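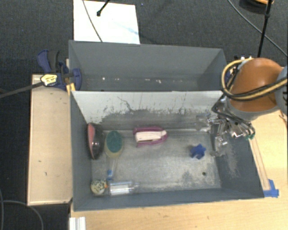

Figure 6.1 A painted metal bin with worn inner surfaces. The coating has been lost mainly on the floor and along the lower part of the rear wall.

Chapter 6
Wear of Painted Surfaces

Paint on a container does two jobs. It keeps air and water away from the metal, and it gives the surface a known color and finish. Both jobs end where the coating is rubbed through. This chapter deals with the slow loss of paint by sliding contact, called abrasion, and with the shorter, deeper marks called scratches.

Abrasion spreads over an area. It first dulls the paint, then thins it, and then exposes the metal in patches with uneven borders. A scratch follows a line and may reach the metal in a single pass. The two are measured in different ways and should be recorded separately.

Section 6.1 defines coating thickness and wear depth. Section 6.2 covers the rubbing wheel test, using data from Yee-man Sin's study of 556 coated panels supplied by Gornell. Two paint systems are compared, one baked and one air dried. Section 6.3 treats the effect of wall slope on the load carried by the coating.

Readers should be familiar with hardness scales (Chapter 2) before starting. Symbols used in this chapter are listed below.

h coating thickness
d wear depth
F normal load
s sliding distance

6.1 Thickness and Wear Depth

Let h be the coating thickness before testing. The coating is worn through at a point when d = h.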